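How to Tie a Simple Interrupted Stitch on a Practice Pad

Author: Issa, Prurnholm skills pages

This page is for beginners who practice at home or in our room in Brorthorpe. You need one pad, one curved needle with black thread, a needle holder and scissors. I use the Ostix pad, but any soft pad with a cut is good.

1. Put the pad flat and choose where the first stitch will be. Leave a small margin from the end of the cut.

2. Hold the needle with the tip of the jaws, a little behind its middle. Do not hold it at the thread end, it will bend.

3. Enter the pad 5 mm from the cut, with the point straight down. Turn your wrist and let the needle follow its own curve. Please do not push it forward like a sewing needle.

4. Take the point out on the other side, also 5 mm from the cut. Pull the thread until a short tail of 3 cm stays.

5. Make the first throw with two turns, then single throws, each in the opposite direction. I make 4 throws in total. The knot should only bring the edges together, so do not pull very strong.

6. Cut both tails short, but leave enough to catch them when you remove the stitch.

Repeat along the cut with the same distance every time. If one stitch is crooked, cut it out and make it again before you continue.
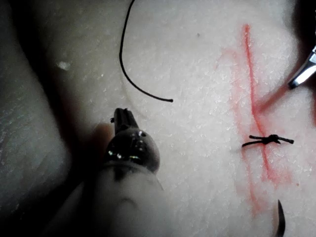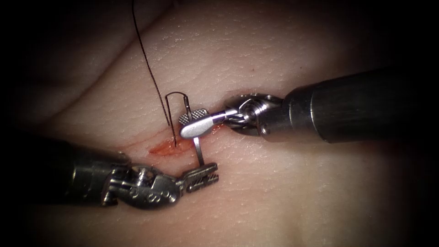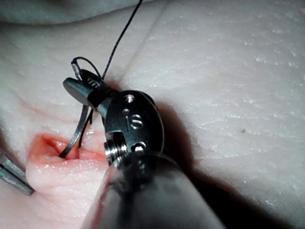

Curved needle and black thread at the practice pad. The first picture also shows a tied knot across the red line.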